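July
By Ngau

Foam stamps are my favorite way to print fabric, and you can make a set in one evening! Any dense foam will do. I cut mine into cubes with a fresh blade, pulling in long strokes so the sides stay square.

Press a pencil firmly into one face to draw your design. Keep it simple the first time (stripes, dots, a leaf) and go over every line twice.

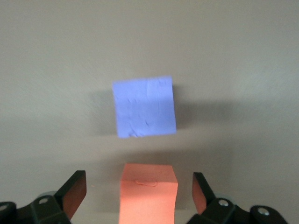

A blue foam cube. Small dents and creases can show up in a print.

Now roll a thin coat of fabric paint onto a plate, dab the stamp, and press it straight down on the cloth. Count to 7 and lift. Do a few on scrap cotton before you touch the good stuff, you'll love how fast it gets even.

Let the cloth dry overnight, then iron it from the back. I've done 66 napkins this way and I still want to print everything in the house!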